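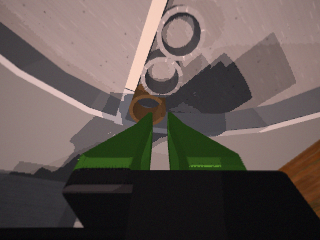

How to plan a gripper budget

Start in simulation, before you ask for any quote. Write down the smallest and the largest part your gripper must take, then test both.

At Pruteletti we first priced three finger sets at 282 euro each. After the simulation we ordered one — and kept the rest for spare pads, 121 euro.

Ask the seller if delivery is included. Put the cable and the mounting plate on separate lines, so your manager can see them.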